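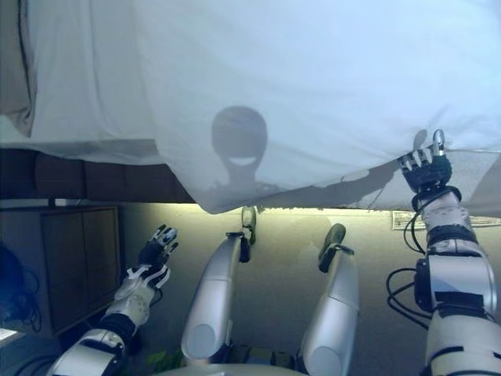 How to Fold a Large Sheet Without Help

Most instructions for folding a sheet begin with "grab the other end and ask someone to hold it." If you have such a person in the house and they are willing, close this page and go live your life. The rest of us have two arms, one queen-size flat sheet and a ceiling that is lower than we remember.

These directions are for flat sheets. Fitted sheets are a separate page and a separate mood.

What you need

A clean sheet, completely dry. A bed, or a stretch of floor you would be willing to eat a cracker from. That's the whole list. I once bought a plastic folding board for this at a closeout shop in Sarport, and it is now a very good thing to put under a plant.

Take off rings and watches before you start. A snag in a thin cotton sheet runs further than you'd think.

Step 1: Find the hems

A flat sheet has one wide hem, the top, and one narrow hem, the bottom. The two long sides are usually selvage, the tight woven edge that doesn't need sewing. Look for the wide hem first. If you start from a side by mistake you'll find out around step 4, when the thing in your hands is the shape of Ohio.

Step 2: Get it up

Pinch one corner of the wide hem, then walk your other hand along the edge until it reaches the second corner. Raise both arms. Give it one hard shake, downward, to knock out the creases.

A queen sheet is longer than you are tall, so the bottom will pool on the floor. Stand close to the bed and let it pool there. If you lose a corner while the sheet is over your head, don't flail. Lower everything, find the hem with one hand and start the walk again. I have spent a fair part of my adult life under bedding, looking for the edge, and speed has never helped.

Step 3: Corner into corner

Put one hand inside its corner, like a puppet. Bring it over to the other hand and flip the second corner over the first so that one is tucked inside the other. Now you have the sheet folded in half lengthwise, and all of it hangs from one hand.

With the free hand, run down the open side to find the two bottom corners and tuck them together the same way. This is the step people skip. It's also why their linen closet looks like that.

Step 4: Lay it down

Lower the sheet onto the bed and smooth it from the fold out toward the open edges, using the flat of your forearm. Palms leave little ripples. If the edges don't match, pull on the selvage, not the hem. And if they still don't match, check how the sheet was cut. Cheap ones are often off-square by an inch or so, and no amount of tugging will fix that - hide the bad edge inside and move on.

Step 5: Thirds, then thirds

Fold it in half lengthwise once more. You should have a long strip. Fold one end of the strip a third of the way in, bring the other end over it, and press the air out. Then turn the block and fold it in thirds again, or in half if your shelf is deep.

My shelves are 24 inches wide and two stacks fit side by side, with a gap where the pillowcases go. Measure yours before you commit to a size. I refolded every sheet in the house last October because I hadn't.

About thread count

People ask whether expensive sheets fold better. I have a set labeled 600 from Görtz, bought on sale, and it slides off itself like a wet fish. The plain cotton ones from Bonside, which cost a lot less, hold a crease all week. Stiffer is easier. Softer is nicer to sleep on. You will be asleep longer than you will be folding.

If it still looks bad

Put the folded edge facing out on the shelf and the messy side toward the wall.

If the creases bother you, iron the wide hem only, the part that turns down over the blanket. The rest is under you in the dark.

And if you get to step 3 and the whole thing slides off your hand onto the floor, check for dog hair, pick it up and go back to step 2. My first decent one took most of a radio program. These days I can get through the basket before the kettle boils, provided I remember to fill the kettle.

Last updated May 2023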